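**Site certification for a small industrial park: what goes in the utility section when the provider won't commit in writing?**

Tags: site-certification, rfi, utilities, industrial-parks, rural

I handle economic development for a county of modest size. We have one industrial park, Gullbridge, with a remaining tract of 72 acres that the county owns outright. We want to get it through our state's site certification program so that it shows up in the state's building and site database with the certified flag on it. At present it is listed but unflagged, and we get passed over at the first screen.

Most of the packet is done. Title work, boundary survey, the Phase I environmental, wetlands delineation and geotech (two borings, more if a prospect asks) are all in the binder. Zoning letter is in hand. The remaining gap is utilities, wastewater in particular.

The program asks for a letter from each provider stating (a) existing line size and location, (b) excess capacity available to the site, and (c) if service is not at the boundary, the cost and schedule to extend it. Water, gas and electric have all answered. The wastewater authority will give me (a). For (b) they will only write that capacity is "subject to availability at the time of application." For (c) they gave me a distance, 1324 feet from the nearest manhole to our property line, and no cost and no schedule.

I understand their position. They do not want to reserve treatment capacity for a tenant who does not exist. But the reviewer returned the packet with a note that the letter is "non-responsive as to item (b)."

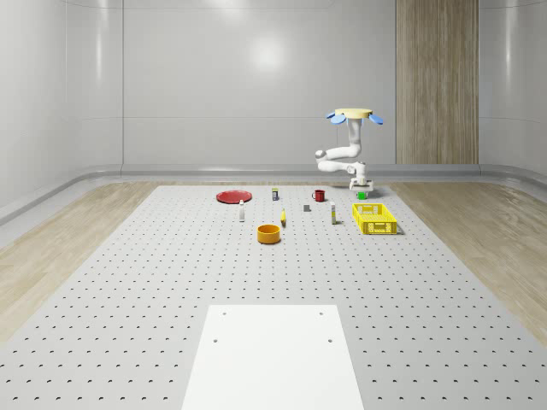
Gullbridge, February

Update with the points people asked for in the comments:

- The plant is permitted well above its current average flow. I do not have the peak wet-weather number.
- The extension would be gravity for most of the run. There is a low spot near the road crossing that may need a lift station. The authority's engineer has not looked at it.
- The county does not own the right-of-way for the full distance. One parcel in between belongs to a private owner, Mac Giolla Holdings, and there is no easement. They have not objected, but they have not been asked in writing either.
- We have a warm prospect, code name Project Zistis, through the regional group. Their RFI gave us 45 hours to respond from the time it landed, and I answered the wastewater question with the authority's exact wording. I have not heard back. I do not know if that is the cause.

Questions:

1. Is there accepted language for a capacity letter that states a number without reserving it?
2. Who should produce the extension cost estimate if the provider will not?
3. When an RFI asks for wastewater capacity and I do not have a firm figure, is it better to give a range, leave it blank, or quote the letter?

---

### Answer 1 (accepted)

Taking the three in order. I have been through this program twice in one state and once in the neighboring one, and the requirements on this point were close to identical. Read your own program manual before relying on any of it.

**1. Capacity language.** The reviewer wants a number, a unit and a date. None of those obliges the authority to hold anything. What you are asking for is a statement of excess capacity as of a given date. The form that passed for us was along these lines:

> As of the date of this letter, the treatment plant serving the site has a permitted capacity of ___ gallons per day and an average daily flow of ___ gallons per day over the preceding twelve months. The difference between these figures is ___ gallons per day. The collection line nearest the site is ___ inches in diameter and has an estimated available capacity of ___ gallons per day. This letter does not reserve or allocate capacity. Allocation is made on application in accordance with the authority's adopted policy.

Send them the draft with the blanks. An open request for "a letter about capacity" goes to their attorney and comes back as one sentence. A draft with blanks goes to the plant superintendent, who already reports the permitted and average figures to the state every month. Those reports are normally public record, and you can fill in two of the blanks yourself before sending it.

Note that the plant and the line are separate constraints. A plant with ample room does a tenant no good if the trunk line between the site and the plant is full in wet weather. Get both figures. A site consultant will ask for both, and will ask for peak as well as average.

**2. Extension estimate.** Your county engineer or a consulting engineer on retainer can produce this, and most programs accept it if it is signed and sealed and the provider acknowledges receipt. Check whether yours requires the provider to concur, which is a stronger word than acknowledge. It should contain:

- a plan sheet with the proposed route
- line size and the basis for it
- an opinion of probable cost with contingency shown as a separate line
- lift station as an alternate if grade is uncertain
- a schedule in months from notice to proceed, with permitting and easement acquisition broken out
- identified funding source, or a statement that none is committed

The schedule matters more than the cost at the screening stage. A cost can be offset by a grant or by local participation. A schedule that runs past the prospect's startup date eliminates the site.

On the parcel without an easement: get an option on the easement now. An option is cheap compared to the easement itself, and without it the schedule in your estimate has no basis. If you wait until a project is announced, the price changes. Have the option run at least as long as the certification period and make it assignable to the authority.

**3. The RFI.** Do not leave it blank. A blank is commonly scored as zero. Quoting the letter was acceptable but did not help you. I would have given the plant's permitted and average figures with the reporting month, stated that they came from public monitoring reports, and stated that line capacity was being confirmed. Then give a date for the confirmation and meet it.

A range is fine if you can show where both ends come from. If you can't, it tends to surface later in due diligence and it costs you more then than it would have at the screen.

One further item. Date every letter in the binder and keep a log of expirations. In our case the capacity letter had to be less than a year old at submission, and two of the others aged out while we were arguing about the first.

---

### Answer 2

Just get the mayor to call them. We had the same thing with our water system and it was done in an afternoon.

Also I don't think certification is worth the money for a site under 100 acres. Consultants look at the aerial and the labor data and that's it. We never certified ours and it sold.

> **Comment (asker):** The wastewater authority has its own appointed board and serves three counties. Our mayor has no standing with it. As to the second part, the screen I am describing is a filter in the state database. Uncertified sites do not appear in the results when it is switched on.

> **Comment:** Agree that small sites can sell without it, but it depends who is searching. Ours was a local expansion, no database involved.

---

### Answer 3

I'd add some detail to the accepted answer on the funding side, as it affects what your estimate should say.

Most infrastructure grants that would pay for a sewer extension to a park fall in one of two groups. The first requires a named company with a job commitment. The second pays for site readiness with no tenant. If your state has a program of the second kind, the extension can be designed and possibly built ahead of a prospect, and the item (c) problem goes away. The usual conditions are public ownership of the site, which you have, a local match, and an engineer's estimate of the kind described above.

So the estimate does two jobs, and it should be written to the stricter of the two formats. Ours was written for certification only and had to be redone for the grant application because it lumped engineering and inspection in with construction. It was a second fee and over a month lost.

On design: ask for the line to be sized for the whole tract at build-out and for the first tenant as an alternate. The difference in pipe cost is usually small next to trenching and the road crossing. The lift station is where sizing gets expensive, so have the engineer shoot the low spot before anything else. If it can be held at minimum slope without pumping, the estimate changes substantially and so does the authority's attitude, because they are the ones who would have to maintain the station.

We used a packet tool called Jola for the binder. It is adequate. It keeps the letters with their dates and flags the old ones, and a spreadsheet will do the same.

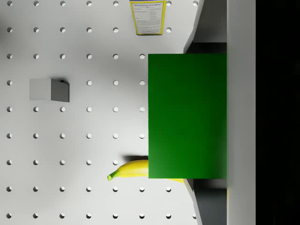 Rónán Keogh: The point about the alternate for build-out sizing is right, but put the assumed discharge per acre in writing next to it. Food processing and distribution are nowhere near each other. If the estimate only says "sized for build-out," a reviewer can't tell what you assumed, and the authority will assume the worst case when they look at their line. I would also ask whether they have a pretreatment ordinance. High-strength waste can use up a plant's organic loading well before it uses up the gallons, and the letter in Answer 1 is only in gallons.

> **Reply (author of Answer 3):** Correct on loading. I'd add a line to the letter for permitted BOD and current average BOD. The superintendent has those on the same monthly report.

> **Reply (asker):** They do have a pretreatment ordinance. I will attach it behind the letter. The draft with blanks went to the superintendent this morning at 9:15, with the permitted and average flows filled in from the public reports. He has asked for a map with the tract outlined. County engineer is scheduled to survey the low spot once the ground dries out enough to get a truck back there.

> **Comment:** Can someone post what they used for the easement option? Our county attorney has only done purchase options and wants to see one.

> **Reply (author of Answer 1):** I'll ask ours if I can share it with the names out. It was two pages. The terms that mattered were width of permanent and temporary easement, crop damage, a fixed price on exercise, and the right to assign. Record a memorandum of it so that it binds a buyer if the parcel sells.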